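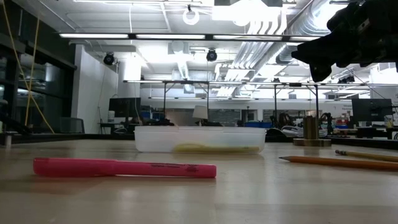

The Long Table at Haugland

Welcome to the gallery page for our shared workroom, and thank you for stopping by! Several of you have asked over the past months what the tables look like on an ordinary working morning, before the good cloth comes out and everybody starts tidying for company, so this page keeps to the everyday things. Kekeli Atinga picked out what to write about, I did the typing, and any rambling is mine (I have been told I ramble).

The pink highlighter
It lies nearest the front of the table, cap on, with some small dark print along the side. I am a great believer in pink. Yellow is what everybody reaches for, and then you open an old list and the whole page is yellow and you have no idea what you meant by it. In September we went through the supply list for the Stokulano weekend, all 183 lines of it, and pink was for anything still to be bought. You could read it from the doorway.

The cloudy box
A shallow plastic box, the kind you would put leftovers in, with milky sides that let the light through and let you half guess at what is inside. Something long and yellow is lying along the bottom of this one. I have loved these boxes ever since we gave up on the deep ones, where whatever you wanted was always underneath whatever you didn't. We keep 12 of them on the shelf by the window, and they go home with people and come back again, sometimes with cookies in, and please do carry on with that!

Two pencils
Both yellow, one with its sharpened point toward the middle of the table and the other turned around so the pink eraser comes first. Nghĩa Kim will tell you that a pencil should always be put down with the point facing away from you, and I will tell you that I have never once managed it. We bought a carton of 300 when the school groups began coming, thinking that would see us through for years and years, and we are already down to nearly 200. Where they go I couldn't say. I found one in my coat at Pristumport, and another holding a kitchen window open.

The little brass-colored cylinder
My favorite thing on the table, standing up straight on its round wooden base just behind the pencils. It has a lovely golden shine to it, and the light runs down it in long stripes. I have a weakness for small upright things on a desk, they give the eye somewhere to rest when you are stuck on a sum or a letter, and I would happily have a whole row of them if there were room left to work.

The tabletop
I couldn't leave out the table! Pale wood, smooth, with just enough gloss that the ceiling lights show up in it as soft streaks. We wipe it down at noon and again before locking up, with a cloth that has been wrung out well, and we ask everyone to put something under a hot mug. Kekeli would like a matte finish next time. I like the shine, so we have agreed to talk about it over the winter.

The next page will be about the Skornik room across the hall, with its shelves and its very stubborn drawer. If you have a favorite corner you'd like to see included, leave a note in the tray by the door or catch one of us at coffee time, usually a little after ten.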